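**Bench practice for two-arm cells: what changes in January**

The working practice for shared-table cells has been revised and the new text applies at both the Utomcombe and Cuesta sites from January. It replaces the interim sheet, which had been amended so often in the margins that the two sites were no longer working from the same copy. Lambros Gavalas and Aitana Garrido did the drafting. Comments from operators were collected over the autumn and most have been taken in.

The practice covers any bench where two arms can reach the same part of the table. It does not cover single-arm cells, mobile bases or the guarded line at Flerwood, which stay under their own documents. It does not replace the risk assessment for a cell. Where the two disagree, the risk assessment stands and the disagreement is to be reported to Hugo Olmedo so that one or the other can be put right.

**Surface and marking**

Benches are to be covered in plain, matt paper or an equal non-reflective sheet. Paper is replaced when it is torn, stained or lifting at an edge. Creases are acceptable provided the sheet lies flat enough for a plate or shallow tray to stand without rocking.

Tape marking is for people. It helps an operator put objects back in the right area between runs, and it gives two people on a call a common way to say where something was. It is not a safety boundary and no part of the control software reads it. The old sheet was vague on this point, and at least one cell risk assessment listed the tape as a protective measure. That entry has been struck out.

Tape lines need not meet at the corners. A line that has lifted or rolled is to be removed and laid again, and no second strip is to be laid over it. Marking must contrast with the paper and with the objects in use.

**Shared zone and handover**

Every task sheet must now name the shared zone, meaning the area both grippers can enter in the course of the task. For that zone the sheet states which arm has priority. The other arm waits outside until the first has opened its fingers and withdrawn.

Direct handover from gripper to gripper is allowed only where the task sheet says so. In all other tasks the object is set down and released by the first arm before the second approaches.

Minimum separation between wrist housings remains at 12 cm. Several operators asked for less, mainly for small containers. Garrido's view is that the figure has to allow for cable movement as well as the housings themselves, and it has been left alone for this edition.

**Cables**

This section is new. Of the stoppages logged at Cuesta during the trial period, 5 were put down to cables, against 2 for all gripper faults together. The requirements are:

- Wrist cables must have enough slack for full rotation of the last joint, and the loop must not hang below the fingertips in any pose used by the task.
- Loose cables on the bench surface are to be routed outside the working area. Where one has to cross the paper, its position is recorded on the task sheet.
- Connectors near the top of the arm are checked by hand before the first run of a shift, with the arm powered down.
- Coiled cable is preferred at the wrist. Straight cable with ties may stay in service until its next scheduled change.

**Objects and containers**

Produce and other natural items are permitted as test objects. They vary in size and surface in a way moulded samples do not, and the pick-and-place tasks need that variation. Bruised or split items are withdrawn. Nothing that has been used on a bench goes back to a kitchen.

Woven containers have given some trouble, as a fingertip can catch in the weave on the way out. The practice sets a vertical approach for placing into them, with a release height written into the task sheet. Shallow containers are preferred. Plates with a raised rim are acceptable as a source or a destination, provided items are not stacked on them.
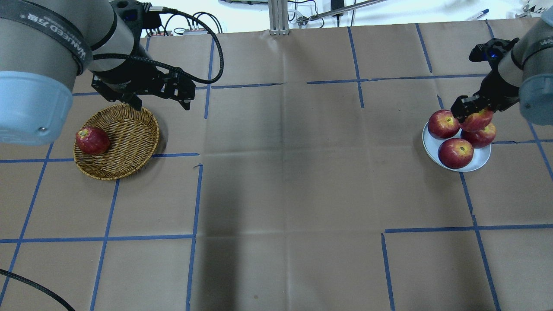
*Photo: Daithí Ó Riain, Utomcombe*

The apple transfer task is the first to have its sheet rewritten in the new format. One arm works at the basket and the other at the plate, and the sheet gives separate approach and release conditions for each. Items that rest against one another on the plate are dealt with as a special case: the gripper closes on the top of the fruit, lifts straight up and pauses before any sideways travel. If a neighbouring item moves during the lift, the run is marked and continues. If it leaves the plate, the run stops.

**Stops and restarts**

An operator may stop a cell at any time and need not give a reason. Restarting takes more. Both arms are to be brought to their rest poses, the objects returned to their start positions, and the stop entered in the log before motion is enabled again. Restarting from the point of interruption is not permitted, even where the software offers it. Devano units bring up the resume prompt by default – site leads should turn it off.

**What to do now**

Site leads should withdraw the interim sheet, including laminated copies at the benches. Task sheets already in use remain valid until they are next edited, at which point they move to the new format. Ignacio Montoya holds the blank template and will check the first two sheets from each site before they are issued.

Training is a single session at the bench, signed off by the site lead. Operators who took part in the trial need only read the cable and restart sections and sign the record.

Two points are still open: whether the separation figure should depend on the speed of travel, and whether the shared zone should be marked in a second tape colour. Views on either should go to Gavalas in writing, with the cell number and task name.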